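Fixed-width export drops leading zeros in item codes

Asked in Spreadsheets and Data – 2716 views

I keep a price list for a small grocery counter. The register software (Skika) exports a CSV once a night, and I open it in a spreadsheet to check prices before the shelf labels get printed. Item codes are six characters long and many of them start with one or two zeros. When I double-click the file, code 002619 shows up as 2619. If I save and load the file back into Skika, it rejects those rows with "item not found."

Formatting the column as text after opening does nothing useful. The cell becomes left-aligned and still says 2619. The file has more than 2000 rows, so retyping is out. The label run starts at 6:30 in the morning and I would like the fix to be something a coworker can repeat.

Things I have tried:
Custom number format 000000. Looks right on screen. I haven't checked whether it survives saving.
Putting an apostrophe in front of the code. Works, one cell at a time.
Changing the export separator to a semicolon. No difference.

Is there a setting on the spreadsheet side, or does this have to be fixed in the export?

3 answers

Answer 1 (accepted)

The zeros are still in the file. Open it in a plain text editor and you will see them. They are lost when the spreadsheet guesses that the column is numeric, which happens during opening, so any format you apply later is too late.

Do not double-click the file. Start with a blank workbook and use the import command on the data menu (the wording varies by version). Choose the file, set the delimiter to comma, and look for the step where each column gets a type. Set the item code column to Text. Leave price as General or Decimal. Then load.

On saving: CSV holds no type information. A cell stored as text is written out as 002619. A cell stored as the number 2619 with the format 000000 is usually also written as 002619, as most programs save the displayed value, but there is often a save option that controls this – check it before you rely on it. In either case, opening the saved CSV by double-click will strip the zeros again on screen, and saving from there damages the file. Check results in the text editor only.

If your version can keep the import as a query, save the workbook and point the query at the same file name every night. Your coworker then only has to press Refresh.

For a file that is already damaged, add a helper column with

=TEXT(A2,"000000")

fill down, copy, and paste back as values. This assumes every code is six digits. If some contain letters, those pass through unchanged.

Karlijn De Smet

Comment: The query version works. Refresh, edit, export, and all rows loaded. Codes with letters were fine too. Thank you.

Answer 2

Just use a different program. I switched to Farnura and never had this.

Comment: Farnura does the same thing unless type detection is turned off in the import dialog.

Answer 3

Adding to the accepted answer. If you can edit the export template, wrapping the code in quotes will not help. Quotes in CSV only protect separators and line breaks, and most spreadsheets still convert "002619" to a number. Writing it as ="002619" does force text, but then Skika will probably choke on it when you load the file back.

Also test on a small file first. I cut mine to 500 rows, loaded it, and compared the two versions with a diff tool before touching the full list. 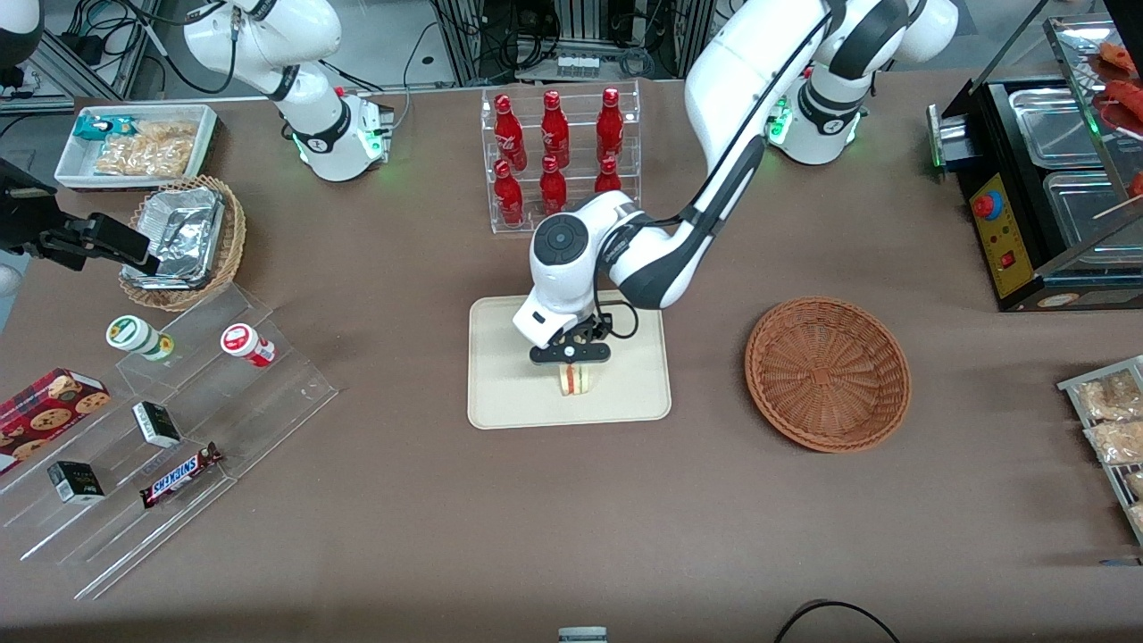
One more thing on the diff: sort both files by item code first, or every moved row will be reported as a change. Line endings can cause the same trouble, so set the tool to ignore them.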